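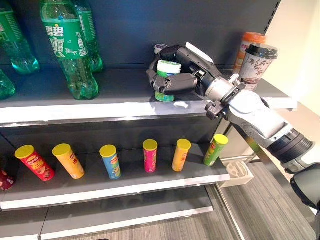 I have stopped trusting the spec sheet as a way to choose a robot hand. The Flotden hand we tried in May costs 1,861 dollars more than the plain Ginolari gripper, and most of that money buys fingers. Put it in front of a shelf and you see what the fingers are for: they wrap a small jar from above and the side while the thumb presses low on the other side. Fine. But a jar with a screw-on lid, standing just behind the front edge, is a polite customer. I want to hear about the green soda bottles to the left of it, with one standing right behind another and not much room for knuckles.

Saqib Sandhu, who ran our trials, says I am unfair. In 40 picks per tool the hand managed 86 percent and the gripper came close behind. He thinks the gap will grow with better control. Maybe - but I have been hearing about better control since I started in this trade, and the invoice is due now.

My other complaint is the wrist camera. Vendors love to list resolution and leave out how much of the picture their own hardware fills.

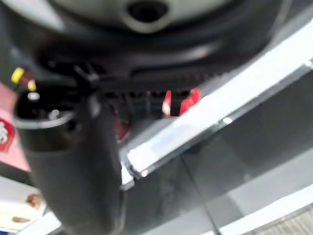

Wrist camera view during the shelf trials, with dark housing across the top.

Randi Nordin wants a second camera on the arm. I would move the first one and run the 40 picks again before spending anything.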